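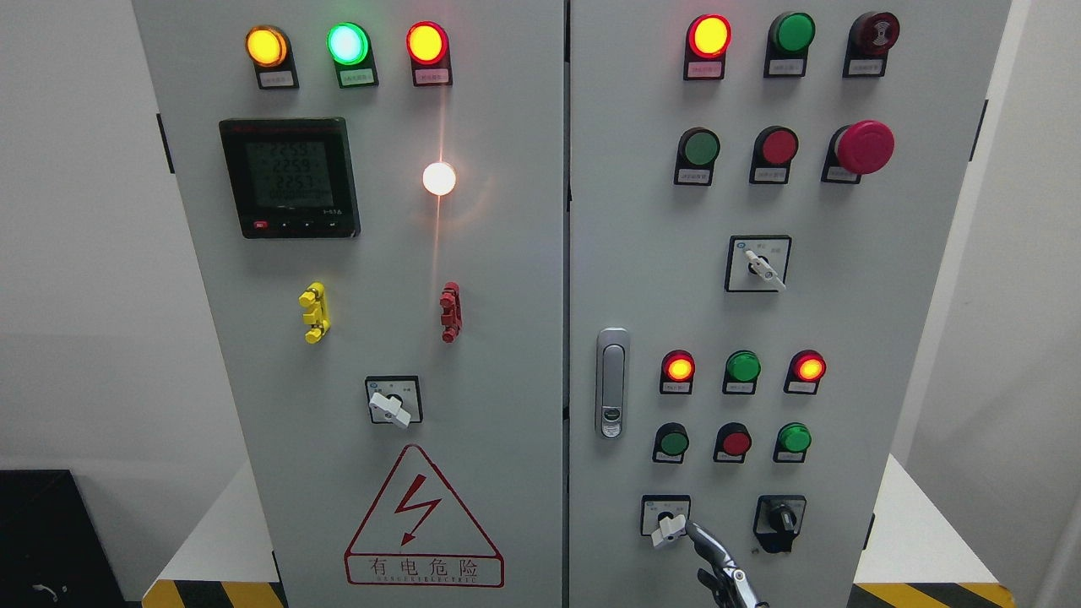
제21권 제3호, 828쪽

그림 3. 발토멜(Valtumel) 셀의 전원반과 조작반. 왼쪽 문의 디지털 전력계에 225.5, 225.9, 226.3의 세 전압값이 표시되어 있다.

3.2 제어반의 구성과 일상 점검

앞 절에서 셀의 기구부를 꽤 길게 다루었으니, 이제는 셀을 돌보는 사람이 아침마다 가장 먼저 마주하게 되는 제어반 이야기를 조금 해 두고자 한다. 논문에서는 흔히 한두 줄로 지나가는 부분이지만, 우리 연구진이 지난 11월부터 셀을 운용하면서 가장 많은 시간을 보낸 곳이 바로 이 문 앞이었고, 같은 고생을 하실 분들께 작은 도움이라도 되었으면 하는 마음이 있다.

제어반은 그림 3과 같이 문 두 짝이 나란히 붙은 형태이다. 왼쪽 문에는 전력계와 황색, 녹색, 적색 표시등이 한 줄로 있고, 오른쪽 문에는 표시등과 누름단추, 선택 스위치가 더 많이 모여 있다. 처음 설치를 맡았던 로셸 오스트로스키(Rochelle Ostrowski)는 전원 확인과 운전 조작을 되도록 다른 문에서 하도록 절차를 짜자고 제안하였는데, 돌이켜 보면 참 고마운 제안이었다. 점검자는 먼저 왼쪽 문의 전력계에서 세 전압값을 읽어 일지에 옮겨 적고, 그다음에 오른쪽 문으로 넘어간다. 그림 3의 경우 세 값 가운데 가장 큰 것과 가장 작은 것의 차이는 0.8이며, 이 정도의 차이라면 우리 절차에서는 따로 조치하지 않고 기록만 남긴다.

오른쪽 문에서는 위에서 둘째 줄 오른쪽 끝에 있는 붉은 버섯형 비상정지 단추를 먼저 살핀다. 눌린 채로 남아 있으면 셀을 기동할 수 없으므로, 새로 오신 분들께는 이 단추의 위치부터 눈을 감고도 짚을 수 있을 만큼 익혀 달라고 부탁드리고 있다. 이어서 표시등의 점등 상태를 점검표와 하나씩 맞추어 본다. 그림 3에서는 윗줄의 적색등이 켜져 있고 그 옆의 녹색등은 꺼져 있다. 선택 스위치는 손잡이의 방향을 눈으로 확인한 뒤 소리 내어 읽고 적는데, 조금 쑥스럽더라도 이렇게 하는 편이 기록 누락을 줄이는 데 도움이 되었다.

본 연구의 운용 기간에 작성된 점검 일지는 모두 130건이다. 일지 양식은 로리나 베텐코트(Laurinda Bettencourt)가 만든 것을 거의 그대로 썼고, 전압값을 적는 칸만 나중에 조금 넓혔다. 문을 열어야 하는 작업은 이 일상 점검에 포함하지 않았으며, 단자 조임과 배선 교체를 비롯한 정비 절차는 3.3절에서 따로 다룬다.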